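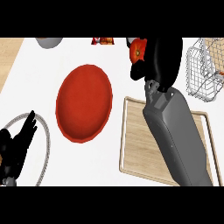 Red oval plate on the white table, kitchen items behind.

Brosodside Community Hall Users Group
Minutes of general meeting
Friday, October 25, 2019, supper room, 7.10 pm start

Present: as per sign-on sheet. Quorum met.
Apologies: netball, the quilters, one from the Lollov Street playgroup.

1. Previous minutes
May minutes read out. One correction – the urn was repaired, not replaced. Accepted with that change. Moved, seconded, carried.

2. Matters arising
Side gate latch still sticking. Oil tried, no good. New latch to be bought, key holders to be told when it goes on.
Letter to council re street light outside Prendergast Road entrance: sent in May, reply received, says it is on a list. Write again and ask which list.
Lost property box emptied. Two umbrellas, a kid's gumboot (left), a casserole lid. Will be kept to end of year then op shop.

3. Money
Balance read out, copy on the noticeboard. Hire fees up a bit on the same time last year, mostly Saturday bookings. Power bill up as well.
$400 put aside for the floor resand, to be added to what's already in that account. Carried.
Petty cash tin was $10 short. Found to be a milk receipt not written up. Now written up. Please write things up.

4. Kitchen
Longest item of the night.
Oven: left element gone again. Quote from Orimus Appliance Repairs came in under the $100 call-out we had last time, but that doesn't include the part. Agreed to go ahead so long as the part and labour together stay under $400. If over, come back to next meeting.
Fridge: food being left with no name or date. From now on anything unlabelled goes out on Sunday night. Sign to go on the door. The last sign fell off, use proper tape.
Cupboards: dinner plates to go back in the bottom left, serving plates and bowls top right. Discussion about wether the playgroup cups should be locked away. Playgroup says no, they don't mind sharing, just wash them. Left as is.
Tea towels: roster has lapsed. Each group to take its own home after use. Some disagreement. Vote taken, carried with two against.
Dishwasher suggested. Not enough room under the bench and the plumbing would have to move. Suggestion noted, no action.

5. Spring supper
Going ahead, second Saturday next month. Doors 6, food 6.30.
Bring a plate as usual. Surnames A to L savoury, M to Z sweet. Last year we had 11 pavlovas and one quiche so please stick to this.
Hall to provide tea, coffee, cordial. Trestles out from 3 pm, helpers welcome.
Music – last year's duo not available. Phone and speaker will do. Playlist offers to the secretary.
Raffle: Prendergast Butchers giving a meat tray, second prize a hamper. 1000 tickets printed last time and most left over, so use up the leftovers, no new printing.
Entry by gold coin, kids free.

6. Bookings
Double booking in September between yoga and the model railway people. Sorted out on the night, yoga went to the small room. Cause was the paper diary and the online calender not matching. Paper diary is the one that counts until further notice. Check it before saying yes to anybody.
New enquiry from a ukulele group, Tuesdays evenings. Small room free. Offered a four week trial at the casual rate.
Reminder that bond isn't returned if chairs are left out. Stacks of 10, no higher, along the back wall.

7. Grounds
Mowing up to date. Thanks to the Lollov end for doing the verge.
Gutters full of leaves from the big gum on the north side. Needs doing before the storms. Working bee first Sunday of next month, 8 am, bring ladder if you have one and gloves. Sausages after.
Ants in the ladies'. Baits down.

8. General business
– First aid kit out of burn gel and small bandaids. Restock.
– Back room heater to be tested and tagged, overdue.
– Question about dogs in hall. Assistance dogs yes, others no. Same as always.
– Wifi password changed, ask at the desk. Not to be put on Facebook please.
– Piano tuning held over, see if the school at Brosodside East wants to share a visit.

Actions
Latch: buildings
Council letter: secretary
Orimus to be rung Monday: kitchen
Fridge sign: kitchen
First aid restock: whoever is next at the chemist, keep receipt
Heater tag: buildings

Next meeting last Friday of next month, same time. Ukulele trial and oven on the agenda.
Closed 8.50 pm. Chairs stacked, lights off, alarm set.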